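Worn grippers, usable data

2020-05-03
By Tracey Cropper

Hand the thing to a person, let them do the chore, record what the hand sees. Teach the robot arm later. That's the method at Skonham, and it's cheap – which is why Gijs Hendriks likes it and why his colleagues worried about it.

The worry was wear. A hand-held gripper gets squeezed all day. Edges go. Padding goes. Would a policy trained on clean fingers still work when the fingers look like they've been chewed?

So in February the team stopped replacing parts. 1870 demonstrations, 14 people, one set of fingers per tool, no repairs. Hendriks calls it the neglect set. Every session opens with the jaws wide and nothing between them, so the software has a baseline veiw of how the fingers look that day.

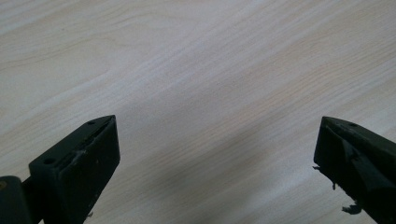
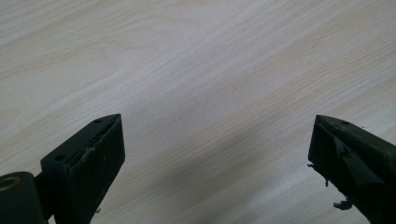 Jaws open over the bare tabletop, frayed bits on the right-hand finger.

The baseline turned out to matter more than the amount of data. Sem Nijs, who wrote the training code, fed it in alongside each recording and held back 487 demonstrations for testing. With the baseline, the arm coped with ragged fingers nearly as well as with new ones. Without it – bad. It kept closing early. Nijs thinks it was reading loose material as the edge of an object, but he hasn't proved it and says so.

Not everyone is sold. Detlef Schmieder at Rumlow builds fingers for a living and wants to see the same test on soft fruit, where a torn pad changes the grip as well as the look. Fair point. The Skonham chores were all boxes, cups and folded cloth.

Next up is a run at a second site in Lelivden, with 4 tools and different tables. Same rule on repairs. Hendriks has a drawer of new fingers and has asked people to please leave it shut untill the run is over.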